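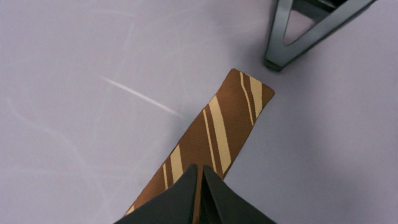

Brown striped tie, laid out on the diagonal.

Sun 10 March

Cleltov fixative, going over the wash results again. Kalliopi wants to switch the whole dye room to it. I'm still not sold and want to get my reasons down before the meeting with Powell, where I will otherwise be told I'm being difficult.

The claim on the sheet is that a cold soak in Cleltov after dyeing "locks" walnut and other browns on silk and wool, so we could drop the alum step. The sheet gives a figure of 3000 wash cycles. I don't know what they are calling a cycle. If it's a quick swish in plain water, fine, but then so what. I wrote to ask in November and got the same sheet back with a nicer cover.

What we did: silk twill and a plain wool, walnut bath from the Flallside hulls, same pot for everything. Strips split into alum only, Cleltov only, both, and neither. Bath held at a low simmer, strips left in to cool overnight. Soaked per the sheet, 30 minutes, tap water. Then nine hand washes with the mild soap, dried flat on the rack between each.

What I see when I lay them out by the north window:

Silk, alum only. Lost a little at the first wash, hardly anything since. Same as always.

Silk, Cleltov only. Looked great going in, deeper than the alum strips. Let go of a lot of color in the first two washes, then settled. End result is lighter than alum only. Kalliopi reads this as "equal." I'd like her to look at them on an overcast day.

Silk, both. Can't tell it from alum only. Nélida can't either, and she wasn't told which was which.

Wool, all of them. Too close to call. Walnut sticks to wool without any help, and the "neither" strips held up nearly as well as the rest, so I don't think wool should have been in this test to begin with. My mistake. It does make me wonder what fiber the sheet was written from.

Hand feel: the Cleltov silk is stiffer. Slightly waxy when you crease it. Eased off after washing, which makes me suspect that some of what we were admiring on day one was a coating sitting on the surface and scattering less light. Haven't shown that. Could check by soaking an undyed strip and comparing against an untreated one.

Problems with our own work, to be fair about it. The strips were cut from two different bolts and I didn't note which strip came from which. The second batch of hulls went into the pot while the first strips were still in – I only caught that from the stain on the lid. Our tap water is hard and Cleltov says nothing about water at all. And we are judging by eye. Ditero will rent us a color meter by the week but the price is silly for a handful of strips.
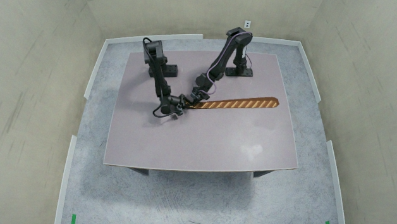
Does the fixative mean we can skip alum on silk?
Keep using alum on silk for now, as the strips without it came out lighter after nine washes.

Nélida thinks the color loss could be from rinsing too soon, and that the soak should dry completely before any water touches it. The sheet doesn't say that anywhere. I'll try it, but if a product only works when you follow steps the maker left out, I don't see how it saves us time.

Light test hasn't been started. Nothing in this entry says anything about fading, and I'd ask people to stop saying "fast" when they mean "survived the sink."

To do:
Cut new silk strips, one bolt, mark the corners with thread before dyeing.
Undyed soak for the waxy feel.
One set in distilled water.
Half of each strip under card in the south window, leave it alone.
Ask Powell whether the bottle we have is current stock. The label has no lot number.

Kalliopi has already ordered a second bottle. It can sit on the shelf until the new strips are washed.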